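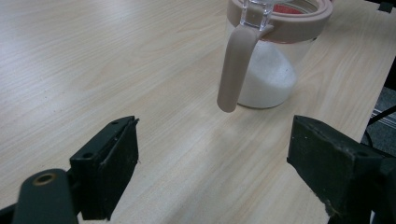

Seasoning jar with a side handle, white contents banked up behind it.

Cosard 2 review: grasp planning for handled objects

Posted 03/05/2024

Cosard is a grasp planner that runs on an ordinary workstation. It takes colour video, finds a handle or rim and gives back a ranked list of grasps. Fundon, the firm behind it, sells it as an add-on to the Noiphan control stack, but it will also run alone.

Installing it took under an hour. The settings live in one text file, and most of the defaults are sensible. I changed the jaw width and left the rest alone for the first 100 trials.

Clear plastic is where I expected trouble. The older Koltlow planner we had been using tends to see straight through the wall of a jar and aim at whatever is inside. Cosard went for the thick pink handle or the collar in most trials and picked the body of the jar in 17. The body grasps were nearly all badly placed, with one jaw too low. Turning on the "opaque parts first" option brought that down, at the cost of slower planning.

Planning time was 900 milliseconds with the option on. That is fine for a kitchen table and too slow for a moving belt.

The viewer is the weak part. It draws the planned grasp over the video, but the overlay lags when you scrub back through a recording, and it stops loading logs after almost 2000 steps. I ended up splitting the files by hand. Error messages are short and sometimes only a number. The manual lists them in an appendix, out of order.

It also has no idea of contents. A jar with powder heaped to one side gets the same lift plan as an empty one, so you have to set your own limit on tilt and speed. Fundon says a weight setting is due in October.

Works with: Noiphan 4 and later, or standalone
Good: handles and rims, clear setup file
Poor: log viewer, error messages
Score: 7/10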